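**Ticket 142: Obituary of Hortensia Grajales is cut on the public page**

Opened by: Arnulfo Londoño, Beltrán Funeral Home, Trullthorpe
Product: Gretwood memorial pages
Status: solved, one point still open (see the end)

**9:10 a.m.**

Good morning. The daughter of Mrs. Grajales, Rosaura Bermúdez, called us when we opened. The obituary of her mother stops in the middle of a sentence on the public page. The last words that one can read are "She is survived by her daughter Rosaura, her". After this comes the button for flowers. The names of the sons, the sister and all the grandchildren are missing, and also the line with the hour of the service.

The family is very upset, and I understand them. Please treat it as urgent. The service is tomorrow in the morning and people look at the page to know where to go.

What I have checked before writing to you:

- In the editor the text is complete. I can scroll to the end and everything is there.
- I saved it again and opened the page in a private window. It is still cut.
- On my phone, without the office network, it is cut in the same place.
- The obituary of another family, published in March with the same template, is shown complete. It is shorter.

**9:45 a.m.**

I made a copy of the page and did not publish it. In the copy I removed the second paragraph, where it is told how Mrs. Grajales came to the country and worked in the bakery. Then the end of the text appeared with all the names. I put the paragraph back and the end disappeared again. So I believe it is a question of length. 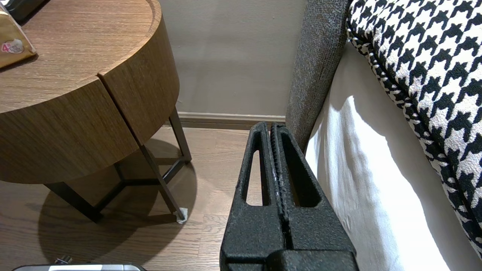
**Does the public page have a limit for the length of an obituary?**

The limit is 3000 characters, and it is applied when the page is published. The editor does not know this limit and gives no warning.

I have this from Yolanda Cáceres of Gretwood support, who answered me at 10:05 a.m. I thank her for the speed. She asked me to count the characters of our text. My word processor says 2,987, with spaces, so it should fit with 13 characters free. I sent her the file.

**10:40 a.m.**

Yolanda wrote that the system does not count letters as I do. A letter with an accent, such as the ú in Bermúdez or the ñ in Londoño, is stored in a longer form and counts as 2. We have many of these in the text, because the obituary mentions the villages and the cousins with their full names. The curved quotation marks count even more. When the total passes the limit, the system cuts back to the last complete word.

She proposed to write the names without accents until they have a correction. I asked Mrs. Bermúdez and she said no, her mother was always strict about how her name was written, and about her sister's name too. I did not insist.

**11:20 a.m.**

Temporary solution, for any colleague who has the same problem:

1. Open the memorial and choose "Add section."
2. Give the section the type "Family and service," not "Additional text." The second type is added to the main text before the cut, and it does not help.
3. Move the survivors and the service information to the new section.
4. Remove them from the main text, or they may appear twice.
5. Publish, and read the page in a private window to the last line.

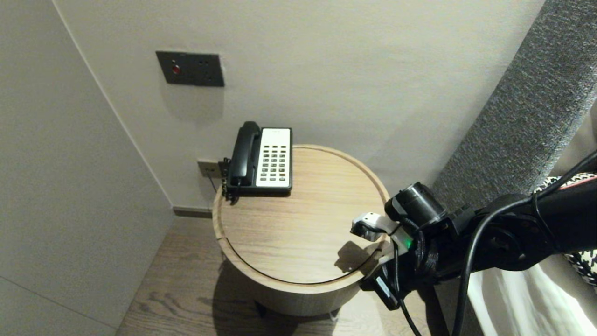 I did these steps and the page is complete now. Mrs. Bermúdez read it with me on the phone, name by name. She found one error which was ours: the granddaughter was written "Morwen Mowat" and it must be Morven Mowat. I corrected it and published again. The accents are all in place.

**1:30 p.m.**

One more thing I noticed. The e-mail notice, the one that goes to people who subscribed to the page, was sent last night with the cut text. These notices are sent by Hiruline and not by Gretwood directly, so a correction on the page does not change them. I asked Yolanda if a new notice can be sent. She says I can do it from "Subscribers," then "Send update," and that it must have a new subject line or Hiruline will stop it as a duplicate. I used "Hortensia Grajales: complete obituary and hour of service." It arrived in my own mailbox at 1:52 p.m., with the whole text.

**3:15 p.m.**

From Yolanda Cáceres: the counting will be corrected so that each letter is one character, and the editor will show how many are left. She has no date for this yet. She agrees that a cut without a warning is not acceptable for this kind of text.

Still open from our side: the printed version for the memorial card takes only the main text and leaves out the new section. For tomorrow I have made the card by hand. Please keep the ticket open until the print is also correct.

Arnulfo Londoño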